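Convocatoria de participantes — Comparativa de pinzas y controladores para manipulación de prendas
Osum, Laboratorio de Manipulación, sede de Vulavbridge
Publicada el 19 de noviembre de 2025

## Objeto

Osum busca operadores para una comparativa de pinzas y controladores en tareas bimanuales con ropa. La campaña enfrenta dos modelos de pinza, Chae y Brallow, montados sobre los mismos brazos y teleoperados con 2 controladores distintos: uno de tipo maestro-esclavo, con réplica cinemática del brazo, y otro de mando en espacio cartesiano. Se ofrecen 25 plazas remuneradas. La participación no constituye relación laboral y se formaliza mediante un acuerdo de colaboración por el tiempo de la campaña.

El interés del estudio está en el agarre de tejido fino sobre superficie plana y en la transferencia a percha. Las pruebas anteriores de Osum se hicieron con piezas rígidas, y los criterios de fuerza de cierre que se fijaron entonces no sirven para tela: con cierre alto la pinza arrastra la mesa, con cierre bajo pierde el pliegue al levantar.

## Tareas

Cada operador ejecuta, por este orden:

1. Familiarización con el controlador asignado, sin registro de datos.
2. Toma de una camisa o camiseta arrugada desde la mesa, con un brazo o con los dos, a elección del operador.
3. Localización del cuello y presentación de la prenda frente al perchero.
4. Colocación en percha y colgado en el riel.
5. Retirada de la prenda y depósito en el cesto.

La secuencia se repite con la segunda pinza. El cambio de pinza lo realiza el personal técnico; el operador no interviene en el montaje, el cableado ni la calibración.

Se registran las posiciones articulares, la corriente de los motores de la pinza, el vídeo de la cámara fija y el tiempo de cada fase. Al término de cada bloque se rellena un cuestionario de carga percibida. El vídeo no recoge el puesto del operador.

## Puesto de trabajo

La celda está cerrada con paneles lisos de color claro y contiene dos brazos sobre un riel lineal de aluminio, una mesa blanca, un perchero de madera y un cesto. Se emplean prendas lisas y de cuadros. Los patrones a cuadros se mantienen en el protocolo porque facilitan la lectura posterior de la deformación del tejido en el vídeo — no se sustituirán aunque un operador lo solicite.
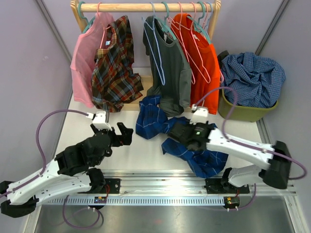 En la ronda de junio, Rexach comentó que el controlador cartesiano resultaba cómodo para acercarse a la prenda pero torpe al girar la muñeca con el pliegue ya sujeto, y pidió que la sensibilidad de rotación se pudiera ajustar por separado. Añadió que con la réplica cinemática se cansaba antes, sobre todo al trabajar en alto, junto al riel del perchero. Ambas observaciones se han incorporado: la ganancia de rotación es ahora un parámetro independiente y los bloques con réplica incluyen una pausa fija.

El puesto de teleoperación es sentado, con altura de asiento y de mando regulables. El operador dispone de visión directa de la celda y de un monitor auxiliar. Hay pedal de habilitación: al soltarlo, ambos brazos se detienen y mantienen la posición.

## Requisitos

- Mayoría de edad.
- Uso funcional de ambas manos para manejar los mandos.
- Visión normal o corregida. Se requiere distinguir el borde de un pliegue en tejido oscuro.
- Comprensión de instrucciones técnicas en castellano.
- Ausencia de lesión reciente en hombro, codo o muñeca.

No se exige experiencia previa en robótica. Se reservan plazas para personas sin ninguna práctica en teleoperación y para personas con práctica acreditada; indíquese en la solicitud a cuál de los dos grupos se pertenece. Quienes participaron en la ronda de junio pueden presentarse, pero solo computarán como operadores con práctica.

Se valorará, sin ser requisito, la experiencia en confección, lavandería industrial o comercio textil.

## Condiciones

Los participantes perciben una compensación única de 844 euros brutos al completar todos los bloques. Quien abandone antes cobrará la parte proporcional a los bloques terminados. El rendimiento en las tareas no afecta al pago: un agarre fallido es un dato válido y se registra como tal.

El horario se acuerda con cada operador dentro de la franja de mañana. Los desplazamientos a Vulavbridge corren a cargo del participante. Osum cubre el seguro de accidentes durante la permanencia en el laboratorio.

## Tratamiento de datos

Los registros se almacenan con un código de operador, separado de los datos personales. El conjunto final, de alrededor de 3233 episodios, se utilizará para comparar las pinzas y los controladores y podrá cederse a los fabricantes en forma anonimizada. El participante puede pedir la retirada de sus episodios hasta el cierre del conjunto — después de ese punto ya no es técnicamente posible separarlos.

## Solicitud

La solicitud se presenta por el formulario de la página de Osum, apartado «Convocatorias», con la referencia «Prendas, Chae/Brallow». Debe incluir:

- Datos de contacto.
- Mano dominante.
- Grupo al que se opta (con práctica o sin ella).
- Descripción breve de la experiencia en teleoperación, si la hay.
- Disponibilidad horaria.

Las solicitudes se atienden por orden de llegada dentro de cada grupo. A los admitidos se les enviará el protocolo completo y el acuerdo de colaboración, que debe devolverse firmado antes de la primera sesión. Los no admitidos pasan a una lista de reserva, salvo indicación en contra en el formulario.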